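Learning to sleep in a quiet house

January 2021

When we moved from the city to Lelside, I thought the first problem would be the shops, or the bus. The first problem was the night. For 18 years I slept above a street with trams and a bakery that took its flour at four in the morning. My ears were used to all of it. In the new house I lay in bed and heard my own blood.

I am not a doctor and I will not give advice. I only want to write down what I tried, as two readers asked me after the July post about the move.

In the first weeks I did what I think everybody does. I went to bed earlier to "catch" the sleep, and so I was awake longer. I looked at the clock. At ten past three I calculated how many hours were left, and at half past three I calculated again. My husband sleeps like a stone and he could not understand what I was doing with the clock.

Then I wrote to my old neighbour, Mackenzie Ross, who worked nights in a hospital for most of her life. Her answer was short. Put the clock in another room, get up at seven every day, also on Sunday, and do not lie there angry. If you are angry, get up and do something boring.

The getting up at seven was the hardest part. In winter it is still dark at that hour in Lelside and the kitchen floor is like ice. But after 8 days I noticed that I was yawning in the evening, really yawning, and this had not happened since the move.

For the boring thing I chose mending. I have a needle, some grey wool and many socks with holes, and I sit under the small lamp in the front room. I do not put on the radio. Usually I finish half a heel and then my eyes begin to close. Some of those socks now have more of my wool than their own.

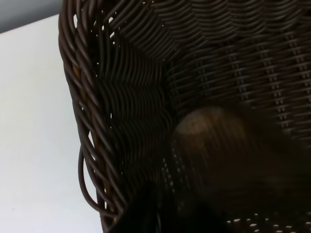

Dark brown wicker, with a thick braided rim.

The other change was the walk. Before, I walked only when I needed something. Now I go out after lunch in any weather, up to the chapel and back along the Drurnel, our little river, and I am home before the light goes. On the way there is a gate with a loose chain, and on windy days it makes a sound very close to the old trams. I stop there sometimes for a minute.

I also stopped the coffee after midday. I was sorry about this one. I come from Prustska, and there we drink coffee at five in the afternoon with a piece of cake, and my grandmother drank it at nine in the evening and slept very well. Perhaps I did not inherit this from her.

It is not perfect now. Last week I was awake two nights one after the other, I do not know why - maybe the wind, maybe the letter from the bank. But I did not look for the clock. I mended a sock, a green one this time, and went back to bed.

If you have moved to a quiet place and found it too loud, please write to me below. I would like to know how long it took you.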